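How to Clear Off the Top of a Dresser (and Keep It That Way Until Supper)

Every home has one flat surface that people empty their hands onto. In my house it's a gray chest of drawers that was bought to hold tablecloths and has spent most of its life holding snacks.

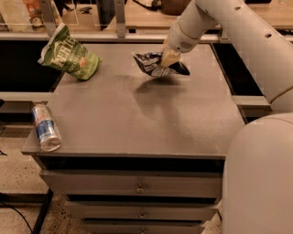
Chip bags and drink cans are the easy kind of mess, so start with them. They have no sentimental value and nowhere better to be. The whole job takes 13 minutes if you don't stop to eat anything, which I have managed twice.

What you need

One trash bag
One bin or box for recycling
Two cloths, one damp and one dry
A few clips for chip bags (clothespins are fine)
A small tray, if you get to the last step

Step 1. Pick up every bag and find out what's in it

Do this by feel. A bag with chips in it has some weight and a rattle. A bag with air in it has neither, but will stand there looking full for a month. Don't shake it upside down to check. I did that over an open drawer once and we had barbecue crumbs in the good napkins through April.

Sort into keep and toss as you go. Six chips and some dust is a toss. I know somebody in your house will disagree. Let them finish it standing up, within your sight.

Step 2. Close the keepers properly

Press the air out, fold the top down in tight turns, and clip it. The fold matters more than the clip. I paid extra for a set of Vosholm clips with a little date dial on them and have turned the dial zero times. Then walk the bags to the kitchen, right now, before you start on anything else. A clipped bag left on the dresser is still a bag on the dresser.

Step 3. Flatten the empties

Empty chip bags puff back up in the trash and take the room of a small pillow. Squeeze the air out, fold the bag lengthwise into a strip, and tie the strip in a loose knot. It will stay small. Most curbside programs don't want chip bags, shiny lining and all, so unless yours says otherwise they go in the regular trash.

Step 4. Deal with the cans

Lift each can before you assume anything about it. An unopened one goes back in the fridge. An open one goes to the sink, gets tipped out and rinsed, and then goes in the recycling. Carry it level – the last inch of a soda is always wetter than you'd think.

Take the cans near the edge first. Cans drift toward edges, and under the edge is where the drawers are, and one of them will be open.

Step 5. Wipe, then wipe again

Dry cloth first, to get the crumbs. Cup your other hand at the edge and sweep into it. If you go in with the damp cloth you'll make a salty paste and push it around. After that, use the damp cloth, well wrung out, and go in straight lines from the back to the front.

Matte tops are unforgiving about smudges. Mine is a Rizzi chest in a color the store called Clidville Fog, and it shows every thumb that has ever rested on it. A drop of dish soap in warm water takes off chip grease. Go over it with plain water and then dry it, or you'll trade the smudges for streaks. Skip the spray polish, which leaves shiny patches that look like more smudges.

Do the drawer knobs while you have the cloth in your hand. They get touched by the same fingers that were in the bag.

Step 6. Open the top drawer and look

Crumbs get in through the gap. Run the corner of the dry cloth along the upper edge of each drawer front, then pull the drawer out a few inches and check. If there are wrappers in there, somebody has been tidying before you.

Step 7. Put one thing back

A completely bare top is an invitation. Put down a tray, a plant, or a lamp, and set it about where the snacks usually land. I use an Enero tray for keys and mail. It has cut the bags down by nearly 70 percent, a figure I arrived at by being annoyed less often.

If the snacks come back anyway, move a small trash can next to the dresser. It isn't pretty, but the distance from hand to trash should be shorter than the distance from hand to dresser, and in our house this was the only change that lasted past the first bag of pretzels.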